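Abro hilo sobre la mesa de madera rayada, que me habéis preguntado un montón por ella y por mensajes ya no doy abasto 🧵

1/ Empiezo por lo básico: sí, es la de Trolla que compré de segunda mano. No, no venía así. Venía con una capa de barniz amarillento tan gorda que la veta ni se intuía, y con cercos de vaso por todas partes (alguien fue muy feliz encima de esa mesa).

2/ Lo que me enamoró fue un trocito por debajo, sin barnizar, donde se veía el color de verdad. Rojizo, marrón, rayas y más rayas. Le dije al vendedor que me la llevaba antes de preguntar cuánto pesaba. Error. Pesa como un piano.

3/ La subimos entre 3 personas por una escalera pensada para gatos. Un abrazo enorme a mis dos cómplices, que siguen sin contestarme cuando escribo «¿tenéis un ratito?».

4/ El lijado me llevó 17 tardes. Diecisiete. Las apunté en la pared con lápiz como un preso. Grano gordo primero, luego medio, luego fino, y entre uno y otro, aspirar y pasar un trapo apenas húmedo. Si os saltáis lo de aspirar, los granitos sueltos os rayan todo lo que habíais dejado liso. Lo sé porque me lo salté.

5/ Después, aceite. Usé el de Davell, el mate, 2 manos. La primera se la bebe entera, da hasta susto. La segunda hay que retirarla bien con un trapo de algodón, que si se queda charquito luego pega los codos durante semanas.

6/ Y el color que sale es este rojizo con las vetas oscuras bien marcadas. Yo no la he teñido, ¿eh? Que me lo habéis preguntado mil veces. Ni una gota de tinte.

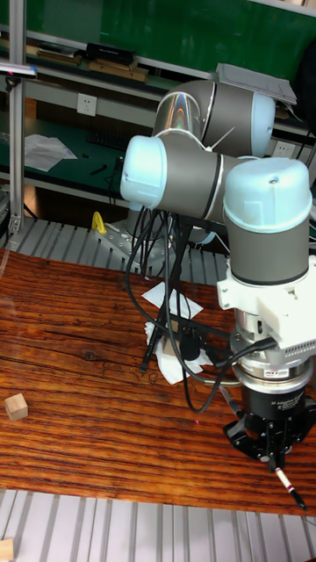
7/ LO QUE SE QUEDA ENCIMA DE LA MESA

Mi norma es que al terminar el día todo vuelve a su sitio. Mi realidad es otra: un folio blanco, un pañuelo de papel hecho una bola y algún cubito de madera clara. Siempre hay un cubito. Creo que se reproducen por la noche.

8/ Lo del pañuelo tiene delito, porque hay papelera. Pero en marzo, con el polen, yo voy sembrando pañuelos por donde paso y me declaro culpable de todos los que encontréis.

9/ Los cubos me preguntáis de dónde son. Los pedí a Seststead, sin tratar, en bolsa. Vienen con alguna arista un poco áspera, así que les paso una lija fina por los cantos y ya. Me gusta dejarlos en crudo porque en claro destacan una barbaridad sobre la veta oscura, y para lo despistada que soy eso es media vida.

10/ Consejo que me habría ahorrado disgustos: no dejéis papel encima de una mesa recién aceitada. ¡Nunca! Aunque parezca seca. A mí se me quedó un folio pegado por una esquina y dejó una sombra cuadradita que tuve que volver a lijar. Ahora espero varios días antes de poner nada y, cuando dudo, pruebo con una servilleta en un rincón: si sale limpia, adelante.

11/ ROTULADORES. Gran tema. Sobre madera aceitada el rotulador permanente es el enemigo. He probado alcohol (se lleva la tinta y se lleva el aceite), goma de borrar (jajaja), y lo que mejor me va es lija finísima en el sentido de la veta y una gotita de aceite encima. En el sentido de la veta, por favor os lo pido.

12/ Por eso soy tan pesada con el folio debajo. Un papel, cualquiera, aunque sea por la cara de atrás de una factura. Donde haya un rotulador destapado, que haya papel cerca. Lo tengo dicho y redicho, y yo la primera que no lo cumple.

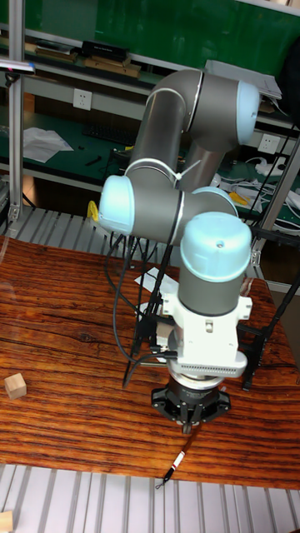 13/ Sigo, que me enrollo. Con la punta tan cerca del borde es donde más sustos me llevo yo, porque en el canto la madera va más abierta y la tinta se mete hasta el fondo. Al borde le di una mano extra de aceite justo por eso y, de momento, las manchitas salen mejor que en el centro.

14/ Otra que me hacéis mucho: «¿y los cables no te estropean la mesa?». Los cables en sí, no. Lo que deja marca es arrastrarlos cuando han cogido polvo, que hacen de lija. Yo les paso un paño cuando limpio el tablero y procuro levantarlos en vez de tirar de ellos. Bridas, todas las que hagan falta, pero cortad el rabito a ras, que araña muchísimo.

15/ Para las patas metálicas de soportes y trípodes, fieltro. Compré unas almohadillas adhesivas de Jang y aguantan bien si limpiáis la pata con alcohol antes de pegarlas. Las baratas que tenía antes se iban caminando solas y dejaban un pegote negro que ni os cuento.

16/ La limpieza de diario no tiene misterio ninguno: paño de microfibra seco, siempre siguiendo la raya. Si hay algo pegado, el paño un pelín húmedo y secar enseguida. Nada de multiusos en spray, que le quita la gracia y la deja como triste, apagada.

17/ ¿Cada cuánto la vuelvo a aceitar? Cuando me lo pide. Le echo una gota de agua y miro: si se queda redondita, todavía aguanta; si se aplana y oscurece la madera, toca trapo y bote. Una tarde, ventanas abiertas y música a todo volumen.

18/ Y lo de las astillas, que me lo han preguntado por lo menos en 2 respuestas: levanta alguna en las esquinas, sí. Un toque de lija y fuera. Si la astilla es larga, no tiréis de ella, que se trae detrás media veta. Cola blanca, un poquito de presión con cinta de carrocero y paciencia.

19/ Me queda pendiente contaros el desastre de la cera, porque antes del aceite probé con cera y acabé con un tablero pringoso al que se le pegaba hasta el aire. Tengo fotos malísimas de aquello, las busco y lo cuento en otro hilo.

20/ Si tenéis una mesa parecida y estáis dudando entre aceite y barniz, dejadme por aquí una foto con luz natural y le echo un ojo. Contesto esta noche a partir de las diez, cuando cene 🙌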